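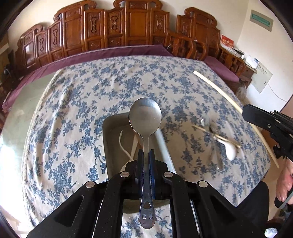
The spoon with the little face on its handle, held upright over the tray.

Many of you wrote in after the May issue asking when we would get to the cutlery, and I am happy to say the cutlery has had its turn. Arlindo Fontes and I have been comparing two sets of fingertips for the hand-held grippers, the Trenier tips we have been using all year and the newer Soriano ones, which have a softer face and cost a fair bit more. We wanted to know whether the softer tips were worth having before we order enough for every gripper at Derkside, and a drawer's worth of spoons, forks and chopsticks seemed a kinder test than another round with the wooden blocks (I think we are all a little tired of the wooden blocks).

We kept the plan simple. Each set of tips got 63 picks, 126 altogether, and for every one we wrote down whether the thing came up cleanly, whether it turned in the jaws, and whether it got to where it was going. We used a patterned cloth on purpose, with blue flowers all over it, and I'd recommend the same to anybody trying this at home. A plain white sheet makes life very easy for a camera, and we have fooled ourselves that way before!

Spoons first. A spoon lying flat gives you very little to get hold of, and with the Trenier tips I found myself going for the neck again and again, where there's a bit of a rise. The Soriano tips would take it lower down on the handle, and it swung around less on the way up. Decorated handles are their own little adventure - the wide part wants to sit crooked between the fingers, and you have to decide early whether you are going to grip above it or below it. Arlindo goes above. I go below, and my notes are the worse for it.

Chopsticks were the part I had been dreading. They are thin, they roll, and if you close a touch too fast they skip out sideways and you spend a minute fishing them off the floor.
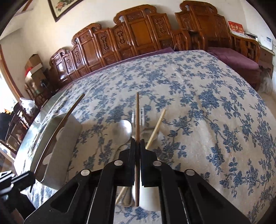
Taking one out of a cup of mixed utensils is a different job from taking one off the cloth, too. You come in from above, there's a fork or a spoon right beside the one you want, and it's easy to close on two things at once. We did that seven times with the Trenier tips and I'm sorry to say I stopped us both for tea after the last one. The Soriano tips are a hair narrower, and that seemed to help more than the softness did. Arlindo thinks we could file down the old ones and get most of the benefit for nothing, and he has taken a pair home to try.

The controller side gave us no trouble. We are still on the Dutmont box, still with the old firmware, and it kept up with both grippers running together. The cameras I would like to move back a little, as the fingers take up so much of the view that you lose sight of what is underneath them.

If the filed tips hold up, we'll start on the longer run of 1,000 picks after the holidays, and we would love company for that. Come by on 13th December if you'd like to try either set yourself, and bring any odd spoons you have lying around.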